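11/03/2020
by the author of Small Kitchen Log

I have been meaning to write about drinkware since spring. I know that isn't much of a subject, but it took up a good part of my year and I have notes on it, so I'm going to use them.

We live in unit 627, which has one kitchen cabinet you could call tall and three you could not. When we moved in, the short cabinet to the left of the sink became the cup cabinet because the cups were in the first box we opened. By the beginning of this year you had to hold back the front row with one hand to get anything out of the second row. Sport bottles lay on their sides on top of the mugs. Now and then one rolled out and hit the counter, and one took a chip out of the butter dish lid.

When everybody was home all day it got worse. A cup would be used for water at nine, set down on the bookcase, and replaced with another cup at ten. The dishwasher was running twice a day and it was mostly cups. I didn't keep track at the start. I just noticed that I was buying detergent more often than I was buying dish soap for the sink, and it used to be the other way around.

The first thing I did was take everything out and put it on the kitchen floor on a bath towel. I recommend the floor. On the counter it looks like a normal amount. On the floor you have to walk around it.

A lot of it had come into the house free. There were four tall souvenir cups from Funport, the water park, with the straw hole in the lid and no straws left. There was a set of glasses that came with a wedding registry discount. There were bottles from a bank, a dentist, and a 5K that I did not run but did hand out water at. The ones we had paid for were mainly from Zilley, which used to have an outlet store out past the highway and sold everything in single colors, one bin per color. I bought cups there one at a time over several years, never a set, so none of them nest properly with each other.

I sorted by whether I had personally used the thing in the past month. This turned out to be too strict for glasses and not strict enough for mugs. I will use any mug that is in front. So I moved the back ones to the front for a week to see if I liked them, and I didn't, apart from a gray one with a thick handle that I'd forgotten.

The lids took an entire evening. If you have bottles you have this problem too. I had more lids than bottles, and several of the bottles I wanted to keep didn't have one that fit. I tried every lid on every bottle and put the leftovers in a bag. The bag stayed on the doorknob for a month in case something turned up. Nothing did, and I threw it out.

What I ended up with was a rule, which was one cup and one bottle per person, left out where you could see them, and everything else in a box in the hall closet. The box was not a donation box yet. It was a box you could go to if you needed something, as long as you wrote down what you took. I taped an index card to the lid.

I set mine up on the table to see whether I could live with the pair.
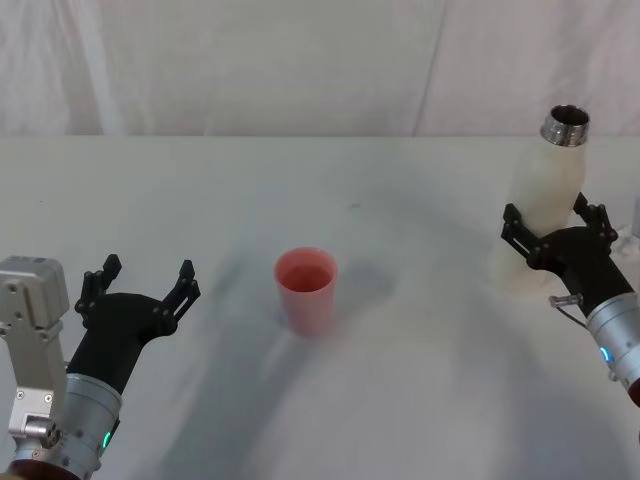 Briltgate, June

Started today. My two are the small pink cup and the tall cream-white bottle with the silver neck. I picked the cup for its size. It has no handle and no printing on it and it tapers toward the bottom, so it's easy to hold and it fits in the corner of the dish rack. The inside is a darker, redder pink than the rim, which I had never paid attention to in all the time I've had it. The bottle is much taller than the cup, so I can fill it once and pour from it instead of going back to the tap. The cap is off because I lose caps.

Next to the pale tabletop the bottle nearly disappears at the bottom. I like that. The pink cup you can see from anywhere, and I think that will help with the leaving-it-on-the-bookcase problem.

End of the first week. I've washed the cup by hand every night and it takes less time than loading it. I have also drunk coffee out of it twice, which was a mistake. The cup is small and I drink coffee in large amounts. I went to the hall closet and took the gray mug and wrote it on the card. So the rule is now one cup, one bottle and one mug. I don't think this counts as failing.

Second week. The bottle needs a brush. Its opening is a good deal narrower than its body and my hand won't go in. I had a brush already, it turns out, at the bottom of the box, underneath the souvenir cups. I rinse with hot water and a spoon of baking soda, leave it while I make dinner, then brush it and stand it upside down in the rack. Standing it upside down on a towel doesn't work. It stays damp inside and smells like a garden hose by morning.

Third week. The dishwasher ran once yesterday and not at all today.

Those are the notes, or the parts of them that make sense. I stopped writing things down at the end of the month because there was nothing new to write. The cup was on the table or in the rack and so was the bottle.

Since then it has been 131 days and the arrangement has mostly held. I'll say where it hasn't.

Guests were the first thing. We didn't have many, for the reason no one had many, but in August we had people sitting out on the back steps and I had to bring glasses from the closet in two trips. I have since moved six plain glasses back to the cabinet. They take up half of the lower shelf. They get dusty, and I rinse them before anyone comes.

The second thing was the heat. On a hot day one bottle isn't enough if you want the water cold, so I added a pitcher to the refrigerator door. It's an ordinary pitcher from Bunnag, the hardware store, and it drips a little when you pour from it too fast. I fill it when I go to bed. I know it's one more object, but it replaced the habit of running the tap until it got cold, and I will take the trade.

The third is soap. If you are going to wash the same cup every night you will care more about the sponge than you used to. I went through two bad ones. I now use the thin cellulose kind that dries flat and I change it every other Sunday.

The short cabinet is half empty. I put the flour and the rice in there, so I no longer have to get the step stool out for either of them. That has been more useful to me than anything to do with the cups. The lower shelf has the glasses, the mugs are on hooks underneath, and there is a gap at the right where I keep thinking something should go. I've left it alone.

I took the hall closet box to the thrift store drop-off in September, once they were accepting things again. I went through the index card first. In three months we had taken out the gray mug, a thermos, one wine glass and a plastic cup for rinsing paintbrushes, and the plastic cup hadn't come back. Everything else had sat there the whole time. I kept one of the Funport cups. It holds the wooden spoons.

If you want to try it, I'd start with the lids. Do them before you decide which bottles you're attached to. And get the brush out before you pack anything up, or you'll be unpacking the whole box to reach it.

Next I want to do the drawer with the batteries and the takeout menus. I opened it yesterday and closed it again. It will probably be after the holidays.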